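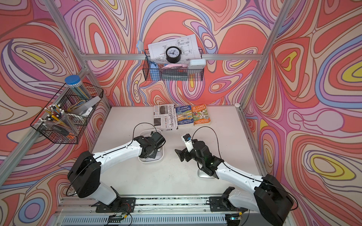

Automation at Work > Part Three > Chapter 9

Reading time: 11 minutes

Chapter 9
Watching a Robot at Work

In December, Ximeng Du took a group of second-year students to the open day at Prudska, a workshop that builds and tests small robot cells. Most of them had seen robot arms only on a screen, usually in clips that had been sped up. At Prudska they stood next to a table and watched a pair of arms handle computer mice at normal speed. Several students wrote the same word in their notes: slow.

A visit of this kind is a good place to begin a chapter on demonstrations. A demonstration is a piece of work done in front of people who may buy the machine, fund it, work beside it or study it. It is real work, but somebody has chosen the task, the parts, the lighting and the point at which to start. A visitor who knows this can learn a lot in a short time. A visitor who doesn't will mostly remember whether the robot dropped anything.

The task at Prudska was a simple one. Mice lay on the tabletop beside a shallow white tray, and the arms were to move them into it. A computer mouse is smooth and rounded, so there are good and bad places to take hold of it. If it is lying upside down, the gripper meets a different shape. The staff set the mice down by hand before each run and made no effort to line them up.

9.1 What the robot has to go on

People who watch a robot arm tend to look at the arm. It is large and it moves. The harder part of the job is deciding where the arm should go, and for that the robot depends on its cameras. The cell at Prudska has a fixed view over the work area and small cameras carried at the wrists. The fixed view takes in the table as a whole. A wrist camera travels with the hand, so its view changes every time the arm does. Close to a surface it may pick up specks, scratches and glare that a person standing at the table would pass over.

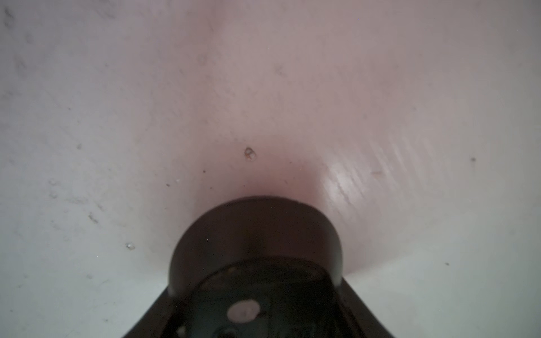
Why put a camera on the wrist if there is already one above the table?

The arm can block the upper camera's view at the moment of gripping, and a wrist camera looks at the part from close by. It also keeps the same position relative to the gripper, which makes it easier to judge whether the fingers are lined up.

The students were asked to draw what each camera would see before they were shown the screens. Almost everyone drew the wrist view too wide and left out the gripper. In practice the fingers take up part of the picture all the time, and the control software has to work with what is left.

The background matters as well. The Prudska cell is lined with a wallpaper of swirling bands in strong colors, and there are books along the back of the table. A system that works only against a plain wall may fail when it is moved to a shop or an office. One of the questions to ask at any demonstration is what would happen if the background were changed.

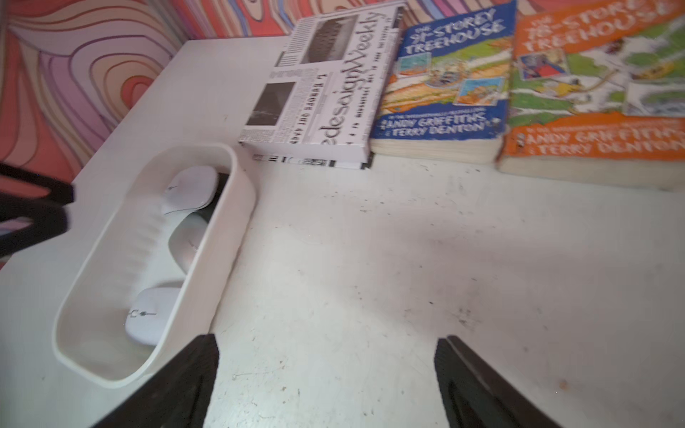
9.2 What to watch for

Du gave her students a single sheet with four lines on it and asked them to leave their phones in their bags for the first run. The sheet is reprinted below with her permission.

1. Watch the reset. Note who puts the parts back, how long it takes and how carefully they are placed. Time spent on the reset is part of the cost of the work.

2. Watch the open hand. Look at where the gripper waits before it closes, and whether it changes its approach for a part that is the other way up.
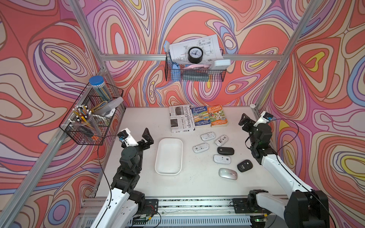

3. Watch the people. Find the person nearest the stop button. Are they looking at the robot or at the visitors?

4. Ask for the record. A single good run tells you little. Ask how many runs have been logged and what is counted as a failure.

On the fourth point the Prudska staff had an answer ready. They had logged 500 runs of the tray task, of which 313 had finished without help. A run was marked as helped if anyone touched a mouse after the start — even to nudge it away from the table edge. Some students thought the rule was too strict. Section 9.4 returns to their argument and works through both ways of keeping the score.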